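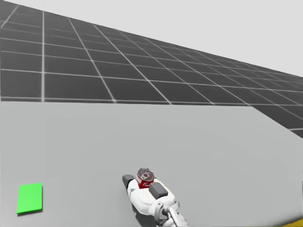

Pike season at Plulitz lake, who was there?

tolera_h
I fished the north bank for three days in November and caught only one pike, 42 inches. I used a dead roach under a float. Is this normal for that bank?

Brovmont13
One of that size is a good trip. The north bank is too shallow after the first frost, you should try by the dam.

hammad.b
I don't agree with Brovmont13. My two best fish came from the north bank, both in 14 feet of water - you must cast past the weeds.

Brovmont13
14 feet, with the water level of last year? I doubt it.

hammad.b
I measured it with a marked line. Please measure too, then we can discuss.

tolera_h
Thank you both. I did not cast so far, my reel is old. Does the permit from Darnska also cover the dam side?

hammad.b
Yes, but only until sunset.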